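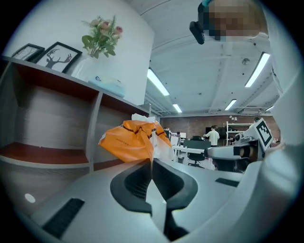
How long should I wait before cutting a new bar of cold process soap?

Most recipes are ready to cut 21 hours after pouring. Press the top of the loaf with a gloved finger near one end. It should feel like firm cheese. If it dents easily, leave it in the mold until evening and check again.

Unmolding

Pull the long sides of the liner away first, then the ends. Lift the loaf straight up by the liner and set it on a board. If the soap sticks to the corners, put the whole mold in the freezer for 2 hours and try again. Soap that comes out of the freezer sweats for a while. Let it sit and don't wipe it.

Keep your gloves on. Fresh soap can still irritate skin.

Cutting

Trim a thin slice off each end and save the trimmings for a rebatch. Mark the top of the loaf every inch with the back of a knife. A wire cutter gives the cleanest face, but a plain kitchen knife works if you push straight down and don't saw. Wipe the blade between cuts - crumbs drag across the next bar and leave lines.

Recipes with a lot of olive oil, like the Menside loaf on our recipes page, stay soft longer. Give those an extra day in the mold. Salt bars go the other way and will crumble if you wait overnight, so pour those into single molds.

Curing

Stand the bars on edge on a rack lined with plain paper, with a finger's width between them. Pick a dry room out of the sun. Turn them once a week. The Grarkano recipe needs 43 days before it is hard enough to last in the shower.

White powder on top is soda ash. Steam it off or plane it away once the cure is finished. Orange spots with a stale smell mean the oils have gone rancid, and those bars should be thrown out.

Next: Wrapping and labeling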